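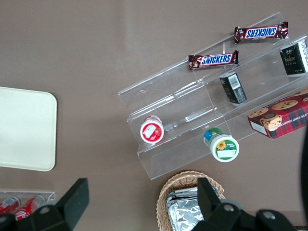 A tiered acrylic display stand holding Snickers bars, boxed goods and round tubs

A tiered display stand is a stepped shelf unit used on shop counters to show small packaged goods. Each step is raised above the one in front, so that items at the back remain in view. Clear acrylic is a common material, and many stands have a low front lip — a feature that keeps round tubs from rolling off. Confectionery and biscuits are often shown in this way near the till.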